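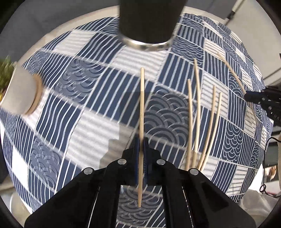 Zendville workshop opens its doors for a day of robot handling

Visitors to the Lanetti workshop in Zendville spent an afternoon in December watching people and machines work on one of the harder jobs in the building: handling thin wooden sticks next to a paper lantern without damaging either one.

The open day was the first Lanetti has held since it moved to its present address on the old mill road. Doors opened at 1 p.m. and the last group left shortly after 6. Tours ran in groups of 13, and each group got a turn at the demonstration bench before moving on to the storage room and the small parts shop.

Seon-mi Kong, who runs the handling project, told visitors that the sticks are a good test because they bend. A stick held too low swings at the top, and one held too tightly can crack. The lantern makes things more difficult. Its surface is round and made of paper, so the fingers have to come in close to it and stop.

"With a box you can be off by a little and the box does not care," Kong said. "Paper cares."

The lantern used for the demonstration has a patchwork pattern in navy and white, with stripes on some panels and waves on others. Kong said the team began with plain white shades and changed to patterned ones in the spring. The software had been doing well on the plain shades, and she wanted to see if it would still find a pale stick against a busy background. At first it often did not.

Much of the work is still done by hand. Operators use a hand-held gripper with two fingers and padded tips to pick up and place the sticks, and a camera on the tool records what the fingers are doing. Those recordings are then used to train the robot. Lanetti has 2,171 of them from the lantern work so far, according to Do-yoon Ma, who looks after the files. Ma said the failed tries are kept along with the good ones.

Visitors were invited to try the gripper for themselves. Chang-ho Ji, a retired sign painter from Zendville, dropped his first two sticks and placed the third.

"You want to squeeze harder and that is the wrong thing to do," Ji said. "I would need a week."

Questions from the groups were mostly practical. Several people asked how long it takes to train an operator (Kong's answer was three days for the basics). One visitor asked if the robots would be making lanterns for sale. Kong said there was no plan for that. The first use would be in packing and sorting light, fragile goods for Min, a craft supply firm that has been paying for part of the work.

Eun-ji Jeon, who handles orders at Min, came with seven coworkers. She said breakage in packing is a steady cost and that the firm would look at the results again next summer before deciding on a trial in its own building.

Lanetti has 29 people on staff, five of them on the handling project. A second open day is planned for the spring, with a demonstration from Fukov, which shares the parts shop. Places are free but must be booked at the front desk. Children under 10 need to come with an adult.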